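Wrist cam vs fixed cam for thin handles, two-finger grippers in sim

Forum > Grippers and end effectors > Simulation
Page 1 of 1

tallgrass_rig
Posted Tuesday, 7:40 am

Quick one before work. Trying to choose between two finger sets for a parallel gripper on a Franka arm, all in sim for now, hardware later if the numbers hold up. Set A is the Oser fingers, long, flat inner pads. Set B is the Brelta, shorter, with a groove down the middle of the pad.

Task is dumb simple. Pick up a thin handled thing from a cluttered counter, hold it, move it, put it down. Ran 300 tries per finger set. Results are close enough that I don't trust them. And the wrist camera is driving me nuts, half of what it sees is gripper.

Wrist view, yellow handle between the fingers:
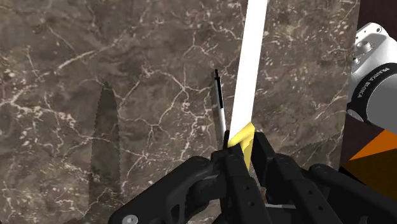 tallgrass_rig
Member, hobby sim and bench testing

So you get the problem. Whole bottom of the view is black finger parts and the arm link eats up the right side. Pen is sitting right up next to the utensil and my grasp checker keeps lumping the two together as one object. Then there's the shadow on the marble off to the left, serrated edge and all. The detector called it a knife. With high confidence!! Shadow is see-through, you can see the stone veins in it, did not matter.

Questions
1. move the wrist cam or drop it and go fixed only
2. anyone get decent grasp checks on handles this skinny
3. is it worth swapping the marble texture for something plain

Will post the scene file tonight if I rememeber.

mudflap77
Posted Tuesday, 8:15 am

Don't drop the wrist cam. Move it. I had the same thing with the Liapis mount, tilted it 7 degrees toward the fingertips and got a lot of the view back. You'll still see fingers, you want to see fingers, that's how you know what you've got hold of.

3: no. Keep the marble. If it only works on a gray table it doesn't work.

cold_solder_joint
Posted Tuesday, 8:32 am

Disagree on the marble. Get it working plain first, then make it ugly. Right now you're testing fingers AND detector AND lighting all in one go, then blaming the fingers. Two things changed at once is already one too many.

Also what was the pass rule? "Close enough that I don't trust them" could mean anything. Post numbers.

tallgrass_rig
Posted Tuesday, 12:05 pm

On lunch. Pass = lifted, held for 6 seconds, set down inside the target area. Oser and Brelta came out 2 points apart, Brelta ahead. But a fail gets logged by the checker, and the checker is the thing that can't tell a pen from a handle. So yeah.

Fixed cam, same setup, looking across the counter:

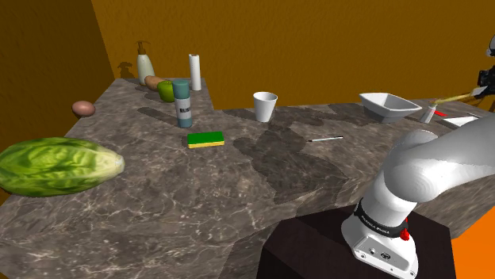
Fixed camera, full counter. Second arm's gripper with the long stick is at the upper right.

Way easier to read what's going on from there. But the thin stuff gets tiny. The pen's a few pixels wide at the res I'm feeding the net. Tray and the red thing next to it blur together at that size too. Big stuff like the lettuce and the paper towel roll, no trouble at all, never misses those.

mudflap77
Posted Tuesday, 12:20 pm

That's two arms. You said one gripper. Are both running the same fingers?

tallgrass_rig
Posted Tuesday, 12:26 pm

Same fingers on both within a run, yes. Should have said. I swap both when I go from set A to set B. Only scoring one arm at a time though.

grommet_and_sons
Posted Tuesday, 1:10 pm

ok so look at the shadows in that fixed view. Big gray blob past the sponge in the middle of the counter, that's got to be the arms overhead. More dark patches behind the can and the bowl. If your detector is calling a shadow a knife up close it's going to have a bad time with all that too.

Try one run with shadows off. Not to keep, just to see how much of your fail count is lighting. Takes no time.

cold_solder_joint
Posted Tuesday, 1:18 pm

^ this. Same point I was making, said nicer.

mudflap77
Posted Tuesday, 1:31 pm

Shadows off in sim tells you about sim. Real kitchen has shadows. I'd randomize the light position and leave them on. Did that with the Drarken controller project back in April and the false hits dropped a lot, no other change.

cold_solder_joint
Posted Tuesday, 1:40 pm

It's a diagnostic. He said the word "hardware later". You find out where the error comes from, THEN you randomize. Why is this a fight.

mudflap77
Posted Tuesday, 1:44 pm

not a fight. just think people turn stuff off to check and never turn it back on

pinion_pete_no
Posted Tuesday, 3:55 pm

Skipping the shadow war. For the grasp check, why use vision at all? You're in sim. You have contact forces and you have the real pose of every object. Score pass/fail off the object pose and keep the cameras for the policy only. Then your Oser vs Brelta number is about the fingers and you can argue detectors later.

On the fingers. Groove helps on round handles. On faceted ones like that yellow one it can go either way, depends if a flat lands on the pad or an edge lands in the groove. Log the handle angle at close. Bet your 2 points are hiding in there. Oser pads being longer might do better once you start moving fast, less pivot. Did you test at more than one arm speed?

tallgrass_rig
Posted Tuesday, 6:30 pm

One speed. Slow. ugh

And yes scoring off pose is so obvious I'm a little mad. I was using the camera checker cause I want the same code on the real arm, but no reason the comparison has to go through it.

Plan
- rescore everything off object pose, I saved the states so no rerun needed
- log handle angle at close
- one batch shadows off, one batch random light, both get done so you two can stop
- second speed, faster
- wrist cam tilt per mudflap, is 7 from the stock Liapis angle or from straight down?

mudflap77
Posted Tuesday, 6:41 pm

From stock. Check the cable clearence if you ever build it, mine rubbed.

grommet_and_sons
Posted Tuesday, 7:02 pm

If you tilt the cam redo the hand-eye transform in the config, it does not update by itself. Lost a weekend to that one.

pinion_pete_no
Posted Tuesday, 7:15 pm

Post the angle plot when you have it, even if it's a mess. And put some fatter handles in. That stick the other arm has would be a decent second test piece, long lever, lots of torque at the pads. Skinny utensil alone won't separate those two finger sets much imo.

tallgrass_rig
Posted Tuesday, 9:50 pm

Rescore is running. First chunk done and a good pile of the "fails" were fine by pose, on both finger sets. Not calling it till it's all through. Scene file is going up tomorrow, the textures are huge and my upload is garbage.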